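Against the lifetime guarantee

28 April 2018

A lifetime guarantee is a pricing device. It tells the buyer very little about how long a product will last, and I think the trade would be better served by a plain fixed term with published repair charges.

The word itself is the first problem. Whose lifetime is meant? Clitirico defines it as the expected life of the product, as judged by Clitirico. Keane means the period during which the original buyer owns the item and can produce the receipt. Caderness gives no definition at all in the printed leaflet, and you have to read the returns form to find that wear to zips, hinges and stitching is excluded. These three parts account for most of the failures I have had.

The second problem is cost. A firm offering open-ended cover has to set money aside against claims it cannot estimate, and that money comes out of the retail price. Most buyers never claim. They lose the receipt, or move house, or assume the answer will be no. The careful minority are paid for by everybody else – a reasonable arrangement for insurance, a poor one for a small household item.

Compare Melex, which offers 2 years and a printed list of repair charges. When a clasp of mine failed last November, outside the term, I looked up the charge, posted the item and had it back in around 17 days. There was no argument over what counted as fair wear. The price was on the list, and I could decide whether to pay it.

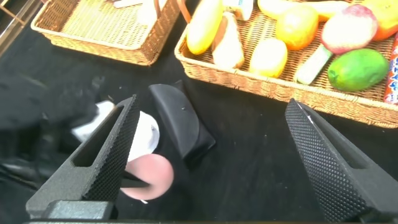 The usual objection is that a short term encourages poor manufacture. I doubt it. A firm that publishes repair charges has to keep spare parts, and a firm that keeps spare parts soon learns which of them break. An open-ended promise settled by replacement teaches it much less, as the faulty item is often thrown away unopened.

I would accept a law that banned the word "lifetime" from packaging unless a number of years stood next to it in type of the same size. Failing that, buyers can ask for the number in the shop and see whether the staff know it.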